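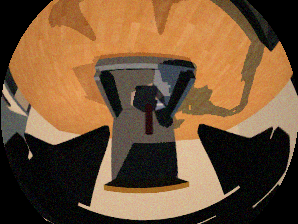

Fultbridge asked, before we had even got to the agenda, whether the wrist view was worth keeping at all if it costs so much to render, and whether Stekach could learn the lid task from the room cameras alone. It was a fair thing to raise and we ended up giving it a good part of the afternoon, so it is minuted first.

Minutes of the Tirnov project meeting, April 12, 2022

Present: the simulation group, the learning group, Fultbridge (by phone), Jakab (by phone, joined during item 2)

Apologies: received with thanks from the hardware group, all of them travelling

1. Wrist view

The learning group explained that the policy has been trained three ways on the same set of 2,000 simulated demonstrations: wrist view only, room views only, and both together. The last of these is well ahead. In the held-out layouts it finished the task in 87 per cent of runs, and the group was warmly congratulated. With the room views only, the arm gets itself to the box nicely enough but then tends to fumble the last little stretch, which is just where the gripper starts hiding the lid from every camera except its own. Fultbridge was happy with this and withdrew the suggestion, but would still like the rendering bill brought down. Agreed to try the wrist view at a smaller size.

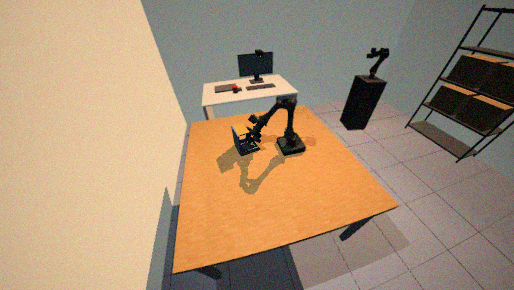 The simulation group added that render noise has been left in on purpose. Cleaned-up renders made training look better and made the policy more brittle, and there was a long and friendly discussion about how much of that is noise and how much is the lighting, which was changed in the same week. It can't be untangled from the runs we have. A separate comparison will be done, with the lighting held still this time.

2. How we score a run

Jakab joined here and was brought up to date.

Jakab's view was that our scoring is a bit generous. At present a run passes if the lid angle is inside the limit when the clock stops, even if the arm has shoved the whole box along the table to get there. Most of us felt a little sheepish about this. After some back and forth it was agreed that movement of the box will be recorded as its own figure and reported next to the pass rate, and that the old runs will be rescored from the logs so that nothing has to be simulated again. The learning group warned that the headline number will probably come down — better that it does so now than after the paper goes out.

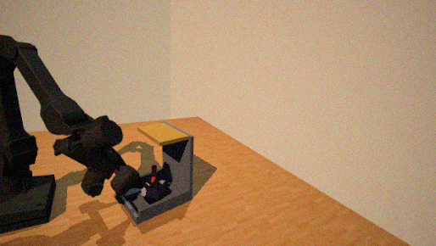
The threshold for box movement was left open. Jakab offered to circulate a proposal, with some worked cases, and the offer was gladly accepted.

3. Random starts

At the moment the start pose of the arm and the position of the box are drawn separately, and now and then the two collide before the first step. These runs have been quietly thrown away. It was pointed out that this leaves us short of starts where the arm is close in, so the learned behaviour there rests on very few demonstrations. The simulation group will draw the two together and keep a tally of rejected starts. 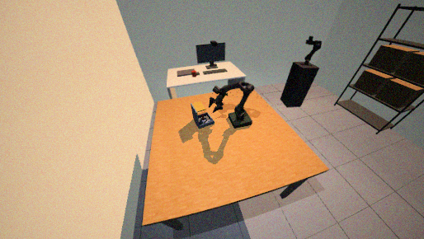
Shadows were raised under this item as well, as the policy may be leaning on them to judge height. The plan is to move the overhead light at test time only and see what happens to the pass rate. Everyone had a guess and the guesses did not agree.

4. Writing up

The methods section is in decent shape. The results section waits on the rescoring. Fultbridge asked that the comparison in item 1 be given a table of its own, and this was agreed. We are still aiming to have a full draft well before the November review.

5. Actions

Learning group: smaller wrist view; rescore old runs from the logs; moved-light test
Simulation group: noise comparison with fixed lighting; joint draw of starts
Jakab: box movement proposal
Fultbridge: comments on the methods section

6. Next meeting

In 2 weeks, same room, same phone line.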